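Workshop tips for the folding team
Collected by Zainab Akande for the Clavley robotics club

These notes cover the bench, the grippers and the cloth routine. They assume you have done the safety sheet and can start and stop the arms without help. Additions go to Bello Onyeka, who keeps the master copy.

Marking the target zone

Red tape on a white top gives the strongest contrast for the money. Wipe the surface with rubbing alcohol and let it dry before laying any. Cut corners square with a blade and press each strip down with the back of a spoon. Long runs lift first at the ends, so overlap the corners by a finger's width.

Tape that has gone patchy can stay down for practice as long as the top left corner is still readable. For scored runs, replace the full outline. Lift old tape slowly at a low angle. Residue comes off with cooking oil on a paper towel, followed by dish soap. Do not use acetone – it dulls the tabletop.

Keep the outline clear of the cable grommets. A shirt dropped over a grommet leaves a dimple that spoils the next fold.

Checking the finger pads

Test the grip with something thin and flat before loading cloth. Close the fingers on it edge-on and look at the gap from above. The pads should face each other squarely for their full height. If light shows at the top or bottom, loosen the pad, reseat it and tighten again. 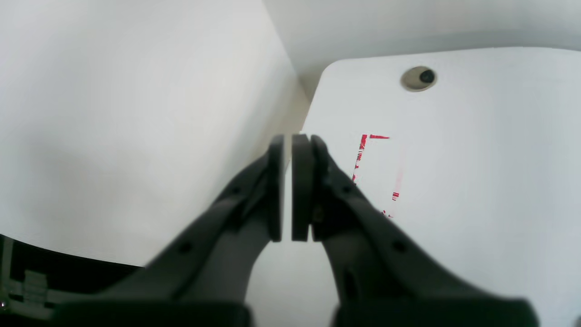 Photo: Adaeze Oyewole / Clavley robotics club

Clean the pads at the end of every session. Lint builds up faster than you would expect, and a linty pad slips on jersey. A strip of masking tape pressed on and pulled away takes most of it. For the rest, use a damp microfiber cloth. No silicone spray anywhere near the bench.

Spare pads are in the drawer marked Tridis. Write the change in the log with the cycle count. The last set went 3660 cycles before we retired it, and the set before that had a split corner well short of that figure.

Choosing and preparing cloth

Start with a plain cotton T-shirt, adult medium, no print. Prints are stiff and crease in the same place every time. Wash new shirts twice without fabric softener. Softener leaves a coating that makes the pads slide.

Avoid white on a white table. Any mid-tone will do, and matte is better than shiny. We have 13 shirts in rotation. Retire a shirt once the hem starts to curl.

Spreading with two arms

Ese Anozie worked out the current order and it should not be changed without telling her. Grip, lift, separate, lower. Set the separation to stop short of full tension. A shirt pulled too hard rebounds when the fingers open, and the hem lands outside the tape.

When one gripper takes a large bunch and the other takes a single edge, the cloth spreads as a wedge. Do not try to correct a wedge by pulling harder. Lower it, release the bunched side and grip again closer to the seam. One regrip is normally enough – two costs more time than starting over.

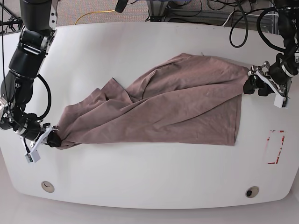 T-shirt held at both ends, bunched on one side and spread on the other.

Smoothing comes after the regrip. Run it at no more than 260 on the speed setting. Above that the fabric bunches ahead of the fingers.

Cables

Leave slack for the full bend of each arm and check it by moving the joints by hand with the power off. Use hook-and-loop straps on anything that moves. Zip ties are for fixed stands only, trimmed flush. Floor cables get taped down before a public session, yellow one included.

Closing up

Park both arms, open the grippers, power down in the order on the card. Shirts go back flat, unfolded. Chiamaka Okafor locks the room at 9 p.m. and the log has to be filled in before then. If a pad, strap or blade is running low, put it on the list by the sink.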